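Where Do Your Clothes Come From?

Your favorite jacket has a secret past! Before it was a jacket it was cloth, and before that it was thread. And before that? It may have been growing in a field, walking around on a sheep, or swimming about as goo in a factory tank.

Cotton comes from a plant. When its seed pods dry out they pop open, and out puffs a fluffy white ball. People have been turning that fluff into thread for more than 3,000 years, and we still haven't gotten tired of it!

Wool is hair, really - thick, springy hair that a sheep grows all winter. A haircut once a year keeps the sheep comfy and gives us sweaters, socks and even the felt on some jackets.

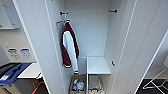 Mireille Millet wrote to us to ask whether the sheep minds. Good question, Mireille! A careful shearer doesn't hurt the sheep, and the wool grows right back.

Now for the twisty part. One cotton fiber is so thin you can snap it with your fingers. Twist lots of them together, though, and they grip each other tightly. That's called spinning. Try it with a cotton ball at home: pull out a wisp, roll it between your fingers, and tug. It's so much stronger!

Next comes weaving. Some threads go up and down, and others go over, under, over, under, all the way across. At the little mill museum in Skenstead, you can try a loom that holds up to 53 threads (bring a grown-up for the pedals).

Color gets added with dye. It can go on the fluff, the thread or the finished cloth. Black is one of the trickiest, and often takes a lot of dye to get nice and deep. 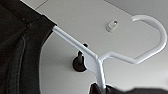 Dark cloth on a hanger. Can you spot the line of stitching?

Last of all, the cloth is cut into pieces and sewn together. Turn your shirt inside out tonight and look for the seams - every one is a place where two pieces met!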